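Hand-held grippers for recording laundry folding: soft fingertips or hard ones?

Asked in Home Builds & Shared Workshops
3,384 views

Hi all, long-time reader, first proper question!

I've been building a pair of hand-held grippers at home, the kind where you do the job yourself with one in each hand and record it, then use the recordings to teach an arm. The arm is a secondhand Bandari that lives at our shared workshop in Prerkdale and it's a bit of a grump, but I love it. The goal is folding clothes. I know, I know, everyone starts with folding clothes. It's such a good problem though!

Fingers are printed, yellow, with a hollow on the inner side. Towels and T-shirts are going really well and I've got 300 recordings I'm happy with. Where I come unstuck is thin stretchy stuff, and anything black. Two things keep going wrong:

The tips pinch the top layer and leave the bottom one behind, so a sleeve comes up single when I wanted it doubled.

When I play it back I can't tell where one fold of black cloth ends and the next begins, and I suspect the training can't either.

I've been working on top of the bed because it's the biggest flat surface I have.

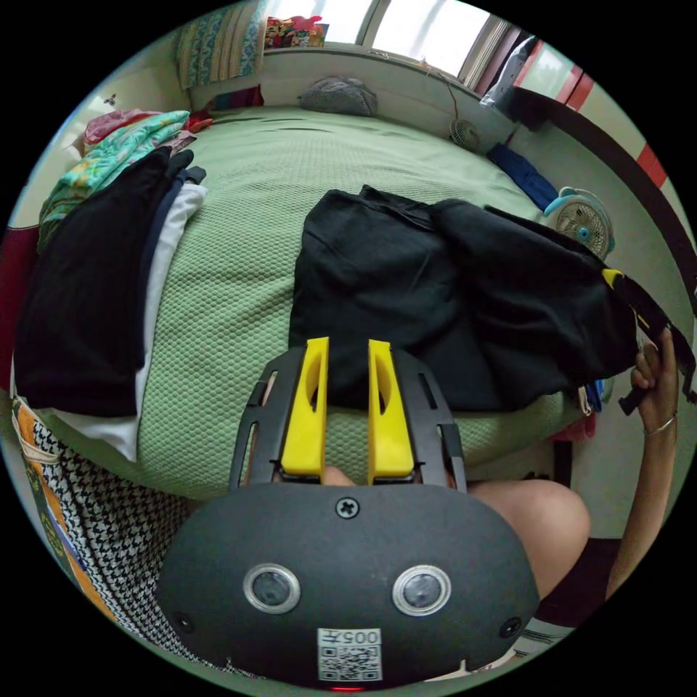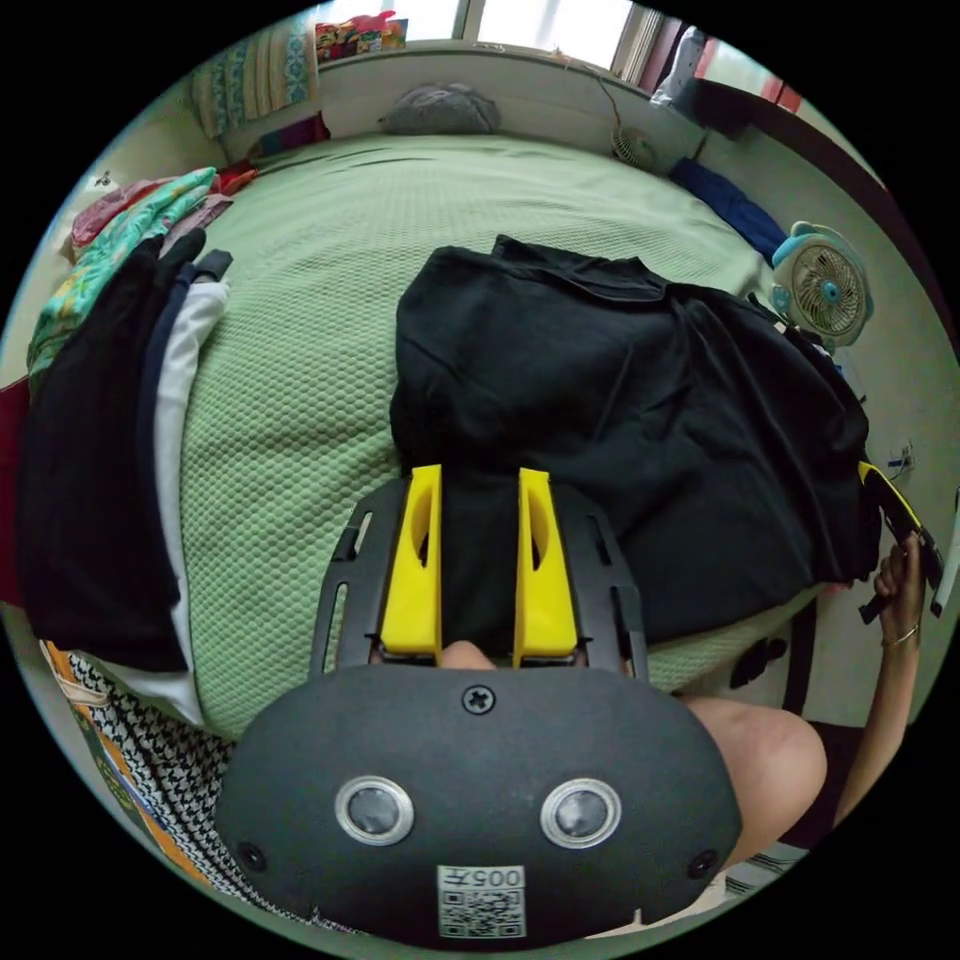
Black garment on the green bedspread in both, second gripper over on the right.

I've tried 2 print materials for the fingers and 3 different tip widths. The narrow ones are heaps better at getting under an edge but they snag on knits. Should I be gluing something soft on the tips, or changing how I grab? I'd rather not reprint the whole finger if I can help it, the long slow print ties up the shared printer all arvo and people get shirty with me.

Any ideas welcome, I'm having a ball with this and will try pretty much anything.

2 answers

Baláž
Accepted answer

Great project! Soft tips, definitely, and you don't need to reprint. Cut a strip of silicone baking mat and stick it to the inside face with contact adhesive. Rough up the plastic first with 120 grit or it'll peel off within a week. Leave the very end of the tip bare for the last couple of millimetres so you still have a hard edge to slide under the cloth. That hard lip with a grippy pad behind it fixed the double layer problem on mine almost overnight.

The other half is technique. Push down into the mattress a little before you close. A bed has give in it, which helps you scoop both layers, but your arm at the workshop is presumably going to be working over a bench, and the bench won't give. If all your recordings rely on that squish you'll get a nasty surprise. Put a folded blanket on the bench, or do half your recordings on a board laid over the bed. I did the blanket. It's ugly and it works.

For the black clothes, more light from the side. A cheap lamp down low to one side puts a highlight along every crease. Light from straight overhead flattens everything. I wouldn't drop black garments from the set, you want them in there, just record more of them than you think you need. Keep the lamp in different spots too so it doesn't learn the lamp.

Let us know how the knits go, I never got ribbed cuffs to behave and I'd be thrilled if somebody did.

Judex

Just use rubber thimbles from the newsagent. Cut the end off, stretch it over the tip, done. Colour doesn't matter.

Comments on this answer

Tried thimbles, they roll up when you drag sideways. OK for towels.

Original poster: Baking mat is on! Used the offcuts from an old one. First go at a doubled sleeve came up with both layers and I did a little dance in the hallway. Still snagging on one jumper. Will try the board next and report back.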